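**Triltel bench trial compares two grippers and two wrist cameras on small household items**

Triltel has finished the first round of a bench trial comparing two parallel grippers, two wrist cameras and two controllers on the same arm. The trial ran in August in a furnished room at the company's test site. The aim was to choose one combination for a longer run in the fall.

The grippers under test were the Plurnis P2 and the Ahuja short-stroke model. Both were mounted on the same Setik arm through the same adapter plate, so the arm, the payload settings and the cable routing stayed constant. Fingertip pads were replaced at the start of each block. The arm speed was held at 60 percent of its rated limit throughout.

The team logged 2679 grasp attempts across all combinations. Each attempt was scored as held, slipped or missed, and a grasp counted as held only if the item stayed in the fingers through a lift, a quarter turn and a return to the table. The item set was ordinary clutter: keys, cards, phones, small plastic housings and a few larger round objects.

The Plurnis gripper had the better hold rate on thin flat items. Test lead Dayana Llanos attributes this to the fingertip shape, which lets the pads get under a card edge without pressing hard on the table. The Ahuja gripper closed faster and did better on round items, but it slipped more often when the grasp was off center. Neither gripper handled a card lying flush on the tabletop well, and Triltel has listed that case as open.

Wrist camera results were less even. The standard camera sits close to the fingers and gives a sharp view at short range, but exposure becomes a problem when a large dark surface fills most of the view.

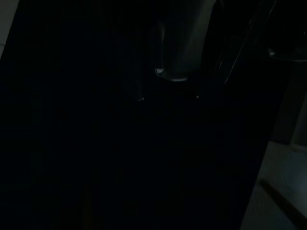 Triltel tried three fixes for low-contrast views. Raising the gain brought back some edges but added noise that the grasp planner read as texture. A longer exposure worked when the arm was still and failed when it moved. The third fix, a small light ring on the camera housing, helped on matte surfaces and produced false edges on glossy ones. The team kept the longer exposure and added a short pause before each close-range capture. The pause costs time on every attempt, and Llanos said it will stay in until a better sensor is fitted.

The second camera has a wider lens and sits 18 millimeters farther back. It lost less of the view to dark surfaces, but its depth estimate near the fingertips was worse. With this camera the arm tended to stop short of thin items and close on air. Recalibrating between blocks reduced the error without removing it.

"The wide camera is easier to work with until the last bit of travel," Llanos said. "After that you want the close one. We would like both on the wrist, but the bracket doesn't have room and the cable is already tight at the last joint."

Controller differences were smaller than expected. The older Setik controller and its replacement ran the same motion programs with no change in hold rate. The newer unit recovered faster from a protective stop, and its log files use one clock for the arm and the gripper, so events no longer have to be lined up by hand. On the older unit the two clocks drifted apart over a long session. The replacement did raise one fault of its own: a gripper timeout that appeared 115 times, nearly always after a tool change. Reloading the tool profile cleared it. Triltel has reported the fault and is running with a longer timeout for now.

The item layout was changed between blocks and was not copied from a fixed template. Llanos said a template makes the numbers easier to repeat but hides the grasps that fail when two items lie close together. The drawback is that small differences between combinations are hard to separate from differences in layout, and the first report treats any close result as a tie. 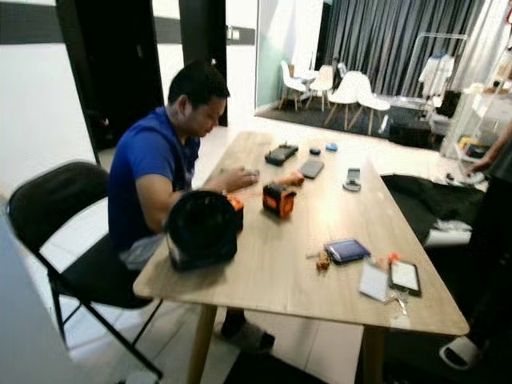

*The long table with small items laid out on it, including keys, a white card and a smartphone.*

For the fall run, Triltel plans to keep the Plurnis gripper, the close-range camera and the newer Setik controller. The Ahuja gripper remains on the list for a separate test on round items, where its closing speed is useful. A thinner fingertip for the Plurnis unit is on order and will be tried on flush cards first.

The company also intends to change how slips are scored. At present an item that shifts in the fingers but stays in the grasp counts as held, the same as one that does not move at all. The next scoring sheet will have a separate column for shifted items. Earlier attempts will be rescored where the logs show enough gripper position data – the older controller did not always save it.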